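Open records, cheap coffee and 544 pages: a talk with the editor of the Denau court-watch newsletter

The editor of the Denau Docket has read more subpoenas than most lawyers I know, and she has no law degree. She started the newsletter three years ago at her kitchen table, as a weekly email to people who wanted to know what was going on in the county courthouse. It now has readers well outside the county, mostly on the strength of her work on the Feltent case, the long fight over who in the state elections office knew that voter data was being shared with an outside contractor.

She writes without a byline and asked me to keep it that way, so I will. We talked for most of an afternoon, and I came away wanting to go read a docket sheet myself. She has that effect.

How she got into it

"I was on a jury that got sent home," she told me. "We sat there for a morning, the case settled, and I realized I had no idea what it had been about. So I went down to the clerk's window and asked. And they handed me the file! I could not believe it. I sat on a bench and read the whole thing."

She went back the next week, and the week after that. The clerks got used to her. By November of that first year she was sending out summaries to 86 people, a number she remembers because she had to type each address in by hand.

"I thought it would be property line disputes forever, and I would have been happy with that. I love a property line dispute. There's always a fence and there's always a letter somebody wishes they hadn't sent."

Then a reader pointed her to a filing with a dull title, a motion to compel in a civil suit brought by Feltent, a small data firm that had lost a state contract and wanted to know why.

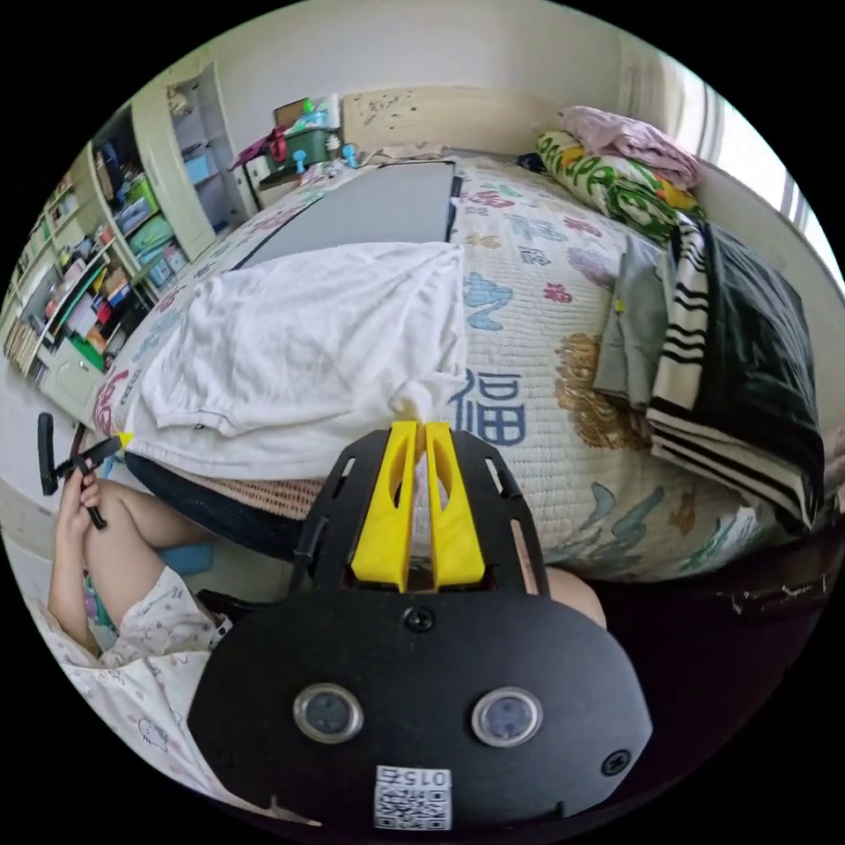

What the Feltent filings showed

For anyone who hasn't followed it, the short version goes like this. Feltent had been hired to clean up duplicate entries in the voter file. Partway through, the work was moved to a competitor called Jundow, with no new bidding. Feltent sued. In the course of that suit it asked for emails between the elections office and Jundow, and the state fought the request for months.

"The motion had an exhibit list," she said. "That's what I always tell people to read first. Skip the argument, the argument is lawyers being lawyers. Go to the exhibits. There was one line that said 'correspondence, 226 messages, withheld.' Two hundred and twenty-six! For a contract the state said had been handled with a couple of phone calls."

She wrote that up in four paragraphs and sent it out before dinner. A statehouse reporter called the next morning, then a legislative aide. A few weeks later the judge ordered most of the messages released, and the release came to 544 pages with attachments.

I asked if she had read all of them.

"Every page. Some of them twice — the attachments are mostly spreadsheets with the columns squashed, and you have to work out what got cut off. I printed a good part of it. My printer has never forgiven me."

What she found was quieter than the headlines that followed. The messages showed Jundow staff had been given access to the voter file before there was a signed agreement, and that at least one person in the elections office had asked in writing whether this was allowed. The reply, if there was one, is not in the release.

"I was careful about that," she said. "I wrote that there was no reply in what we had been given. I did not write that there was no reply. Those are very different sentences, and I got some angry mail from people who wanted the other one."

On being read by both sides

That mail came from every direction. Some readers wanted the case to prove the last election had been tampered with. Others wanted it to be nothing at all, a sore loser of a contract making noise. She has been called a tool of both parties, once on the same day.

"There is nothing in those pages about a vote being changed. I've said so in I don't know how many issues. There is quite a lot about people with access they should have waited for. You can care about the second thing without making up the first."

She lights up when she talks about the readers who write in with corrections. One had worked with similar databases and explained what an access log can and can't show. Another caught her mixing up a deposition and an affidavit, and she ran the correction at the top of the next issue in larger type than the original mistake.
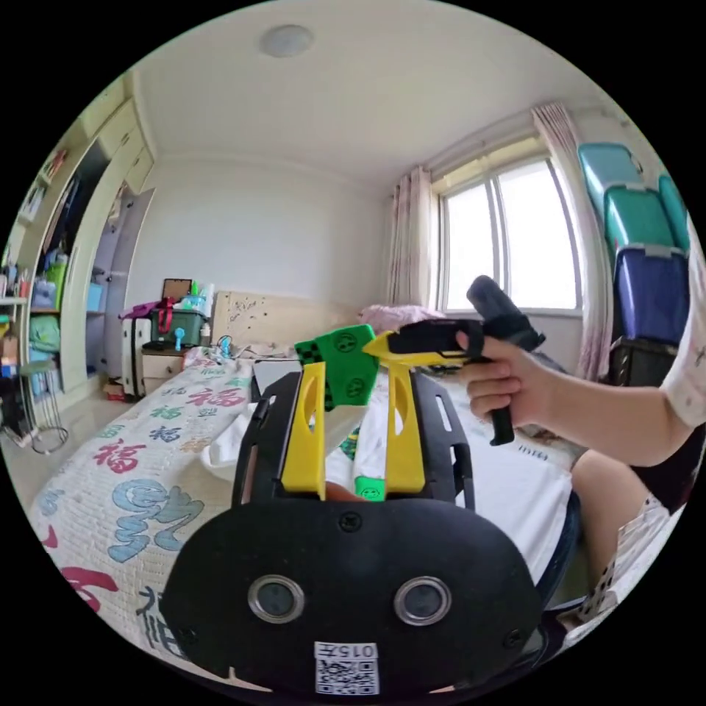

The other thing she gets asked about is the Tkachuk ruling, the appeals decision that came down in the middle of all this and made it harder for agencies to hold back messages just by calling them drafts. She had not expected to care about it so much.

"It's eleven pages and it's a pleasure to read, I mean it. The judges say, in so many words, if you sent it to someone outside the building, it isn't a draft anymore. I put that on a sticky note. The state's lawyers had been leaning on the draft exception for half of what they were keeping, so once Tkachuk came out you could see the whole wall start to wobble."

She thinks the ruling will matter long after people have forgotten Feltent. School boards, water districts and sheriffs' offices all use the same exception. She has already heard from readers who sent in new requests with a copy of the ruling stapled to the front.

Her advice for first-timers

I asked what she would say to someone who has never asked for a court record. She had plenty.

"Bring the case number if you have it, and quarters for the copier. Go early, the window is calmest right after it opens. Ask for the docket sheet before you ask for anything else, it's the table of contents for the whole fight. And be nice to the clerks! They know where everything is, and they've been waiting years for somebody to be curious."

The Feltent suit itself is still going. The next hearing is about whether two elections office employees can be questioned under oath, and she plans to be in the second row, where the sound is better. She'll have the summary out that evening, and there is a fence case on the same morning's calendar that she is hoping to catch as well.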